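Print this page | E-mail this page

Keeping Small Things in Order: Storage Bins on a Shared Work Table
Student project report
Delali Sarpong
Jan 29, 2020

1. Background

Our department has one project room which is shared by 14 students. When I began my project in August, the table in this room was almost always covered with things. Cables, samples, paper cups and tools of other groups stayed there for many days. Before starting any work, each student first had to move the objects of somebody else, and sometimes parts were lost.

The aim of my project was to find a simple storage method that students will continue to use after the project is finished. My supervisor, Dr. Chaudhary, asked me to study the table first and the containers second.

2. The table

The table has a light wood surface with a fine grain. I decided on one rule, that the table must be clear before a new task begins. For this I wrote a short checklist and put it on the door. Wiping is also on the checklist, but it is the step which students forget the most. On a pale surface even one crumb can be noticed easily, and this was useful for me when I made my inspections.
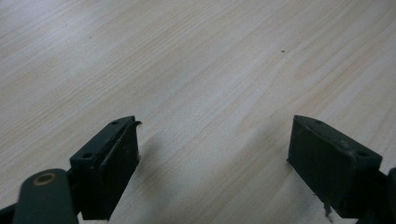

Figure 1. Surface of the work table, with one small dark speck.

I inspected the table 112 times during the project. In the first period it was seldom clear. After the checklist was on the door the result became better, although it was worse again in the week of examinations.

3. The bins

I compared two types of container. The first was the Momton box, which is made of gray cardboard and has a label on the front. The second was a clear plastic bin. The cardboard box looks tidy, but students opened several boxes before they found the correct one, and then did not close them. With clear plastic it is possible to notice that something is inside without lifting the bin.

The clear bins can also be nested, so a whole stack takes only a small part of the table and can stand near the back edge. One weak point is the smaller pieces. A clear lid or tray that is not put fully in its place will stick out at the front of the stack, and a sleeve can catch on it. I added a line about this to the checklist.

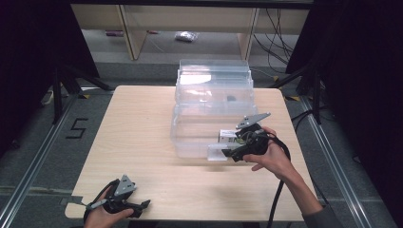

4. Results and problems

All 236 items of the inventory now have a place in a bin or on the shelf. The average time for finding an item went down to 4 seconds with the clear bins. With the cardboard boxes it was 14 seconds.

Two problems are still open. Plastic bags from deliveries are left on the floor, and I did not find a good place for them. Also the bins get scratches, and after some months it may be more difficult to see through them. I would like to repeat the finding test with older bins, if the next student can continue this work.

Contact the Flinberg Student Projects Office | Copyright 2020 | Back to top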